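## 4. Grasp planner set-up (small glossy parts)

Do section 3 first. If hand-eye calibration isn't saved the planner will still start, it just plans to the wrong spot and doesn't complain. Aled has a fix for that in the queue, not merged yet.

Everything below assumes Detetti is installed on the cell PC and the Stullport bridge is running. Old bridge configs won't load, make a fresh one.

### 4.1 Start the nodes

1. Arm in home pose, brakes on.
2. Open a terminal and start the bridge:

 ```
 stullport up --cell bench
 ```

3. Wait for `bridge ready`. Can take a while on first boot.
4. Second terminal, start perception then the planner, in that order:

 ```
 detetti perceive --cam wrist
 detetti plan --profile small_gloss
 ```

5. Check the planner picked up the profile. It prints the name on the second line. If it says `default`, stop, see 4.4.

**Note:** don't run two planners on the same cell. The second one wins and the first keeps publishing old poses.

### 4.2 Wrist camera settings

6. Lock exposure. Auto exposure hunts as the fingers close and the mask flickers.
7. Lock white balance too. White parts on a pale bench are hard enough.
8. Set the highlight clip to 200. Anything brighter gets treated as glare and filled from its neighbours, not segmented as an edge.
9. Turn on `mask_fingers`. Without it the finger tips get merged into the part and the width comes back too big.
10. Save. The settings are **not** kept on exit unless you save, this catches everyone.

> **Caution:** if you change the fingers, redo the finger mask before you run anything. An old mask on new fingers will hide the real part edge and the gripper will close early or not at all.

### 4.3 Grasp check

Run this every time you change profile, fingers or lighting. Zamfira's rule, and she's right.

11. Put two of the same part on the bench, well apart. Add a bit of clutter toward the back if you want a fairer test.
12. Speed override to 26 percent. Leave it there for the whole check.
13. Run:

 ```
 detetti check --target nearest --hold
 ```

14. Hand on the e-stop. The arm goes to pre-grasp, pauses, then waits for Enter.
15. Look at the overlay before you press Enter. Want both contact patches on the lower part of the body, below any seam or lid line. If a patch sits across the seam, press `r` to replan.
16. Press Enter. Fingers close, arm lifts and holds. It won't put the part down until you tell it.

With the part in the air, look at the live wrist view. For cases with a lid the fingers should be on the base either side and the lid clear above the tips. 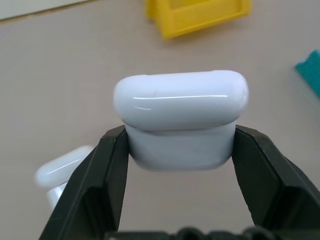

17. Compare the overlay outline with the live view. The outline should follow the top of the lid the whole way across. A gap of a pixel or two is fine. A bite out of the front face means the glare clip is too low, go back to step 8 and bring it up a little.
18. Check the instance list. The held part should be tagged `held` and the other one `free`. If the planner has only one instance, it has merged them. Move the free one further off and rerun, and if it still merges lower `join_dist`.
19. Read the confidence. 82 or better on the held part is a pass. Under that, don't touch the threshhold, fix the lighting first.
20. Type `release`. Arm lowers, opens, backs off to pre-grasp.

**Note:** a partly hidden part gets a low score and that's normal. The planner won't choose it while something is in the gripper.

### 4.4 When it doesn't work

- **Profile says `default`:** name spelled wrong or the file is in the old Prinditz folder. Copy it across, restart the planner only.
- **Plan takes forever:** too many candidates. Cap is 145 in the small parts profile, check nobody has set it to 0, which means no limit.
- **Outline jumps about while the arm is still:** exposure isn't locked. Step 6.
- **Background stuff shows up as a target:** draw the pick region tighter. Colour filter is tempting but it breaks teh minute you swap parts.
- **`held` tag never appears:** finger mask missing, or the bridge has dropped gripper feedback. Restart the bridge, then perception, then planner.

Logs go in `detetti/logs`. Send the whole folder to Myfanwy, not a screenshot of the last line.

Set the speed override back to your normal value before going on to section 5.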